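Updated January
By Zyanya Zavala and Weidong Lei

Chapter 9
When the Hand Lets Go: Grip Faults in Automated Suturing

The first report anyone wrote on the Ledumthorpe fault ran to two pages and blamed the thread. The second blamed the needle. By the time a third report blamed the software, the bench had been stopped for most of a month and the people who ran it had stopped reading reports. We start with this case because the fault was small and the explanations offered for it were large, and students who go on to work with surgical robots will meet that mismatch many times.

The bench was built to test Plirnine, a control program that places single stitches in tissue pads and ties each one off before starting the next. Fetivus, the firm that sold it, described the program as able to detect a lost grip and recover from it. We ask the reader to treat that sentence with care. To detect a lost grip, a machine must have some way of knowing that it had one in the first place.

A needle driver closes on whatever is between its jaws. If a needle is there, the jaws stop a little short of fully shut. If thread is there, they stop so close to fully shut that the difference can vanish into the slack of the drive cables. Plirnine read the position of the motors, which sit far back from the jaws, and worked out the rest by arithmetic.

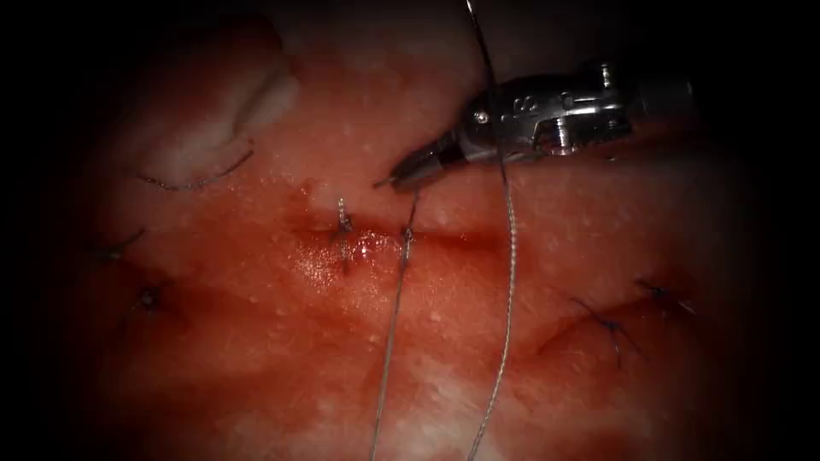

The arithmetic was sound for a new instrument. Cables stretch with use, though, and a stretched cable lets the motor travel to its "closed" mark while the jaws hold with less force than the program assumes. On the Ledumthorpe bench the program would log a firm grip, begin to pull the thread through, and keep pulling after the thread had slipped free. The arm finished its motion on schedule. The log showed a completed pull. Someone reading the log alone would have passed the run, and for a while someone did.

Faustino Meléndez, the technician on the late shift, caught it by comparing the log with what lay on the pad. His note in the bench book is worth copying: "Says tail pulled through. Tail not pulled through. Says so again at 9." He had marked 11 such entries before the bench was shut down. We have seen it claimed since then that the program "flagged" the problem. It did no such thing. Meléndez flagged it, in pencil.

A second weakness sat behind the first. When one arm passes work to the other, each must hold while the other lets go. Plirnine treated this as a matter of timing: arm one reports closed, a short wait passes, arm two opens. Since the report of "closed" was itself a guess, the wait added nothing but time. Emanuel Buzatu, who reviewed the code, suggested a gentle test tug before release. Fetivus replied that the tug would slow each stitch. We find that reply hard to admire, given that a dropped needle slows a stitch a good deal more.
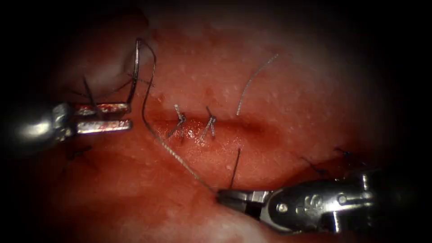 9.1 What the fix did and did not do

The remedy put forward by Fetivus was a replacement schedule. Instruments would be retired after 500 grips, before the cables had time to stretch very far. The faults became rarer and the case was marked closed.

Our doubts are these. A grip count measures use, and the trouble came from strain. An instrument that spends its life holding thread lightly and one that spends it driving needles through thick folds will reach the same count in very different condition. The schedule also left the false log entries exactly as they were. If a worn instrument slips through, or a new one has a bad cable, the program will again write down a success that did not happen.

Anayeli Zavala's group at Becerra took another path and fitted a force sensor nearer the jaws. Their results are better, and we discuss them in the next chapter, but the sensor brought troubles of its own. It drifted as the instrument warmed, and an early version stopped the arms in the middle of a tie over loads that were perfectly normal. Operators learned to dismiss the warning without looking. A safety stop that people have learned to ignore is a fault too - and a harder one to find in a log.

Keep a plain distinction in mind through the rest of this chapter. A command is what the machine was told to do. A reading is what a sensor picked up. A result is what has happened to the thread, the needle and the tissue. Most of the failures we cover began when a command or a reading was written down as a result.

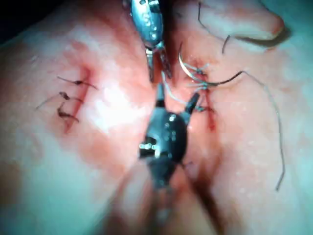 Why not have a person watch every stitch and stop the machine when the grip fails?

Watching helps, and on the Ledumthorpe bench it was the only thing that worked. But a slip can be over before a hand reaches the stop button, and attention fades during long runs in which nothing seems to go wrong. A watcher should be a second check on a machine that already tests its own grip. Using one to make up for a missing test puts the blame for the next failure on whoever was in the chair.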